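Moved the mail archive off the old Postovex box in November. Notes, mostly for my own use.

The source held 977 mailboxes in mbox format, one file per folder. Postovex locks the whole file on every write, so anything over 48 MB stalls the nightly index. The new host runs Drimis, which stores one message per file and indexes on delivery.

The converter splits on lines starting with "From " and trusts them blindly. A quoted body line that was never escaped becomes a new, headerless message. I ran a first pass in batches of 1000 messages and compared Message-ID values on both sides. 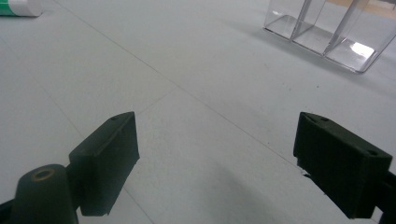
Leonie Brandes wrote in to say that the Content-Length header, where present, is a better guide than the separator line, and that she would check it before splitting anything.

She is right for mail delivered by Postovex 4 and later. Older folders lack the header, so I used it where it existed and fell back to a stricter match (separator, sender, full timestamp) elsewhere. False splits dropped from nearly 1000 to 53.

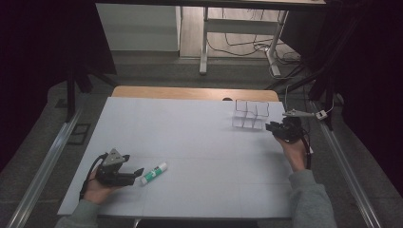

The remaining 53 I fixed by hand in a text editor. Most were forwarded digests from one mailing list.

Flags were the other problem. Postovex keeps read and replied state in a Status header — Drimis wants it in the file name. Run the rename step before the first index, or every message shows up as unread and the index has to be rebuilt.

Still open: two shared folders with non-ASCII names, and the sieve rules.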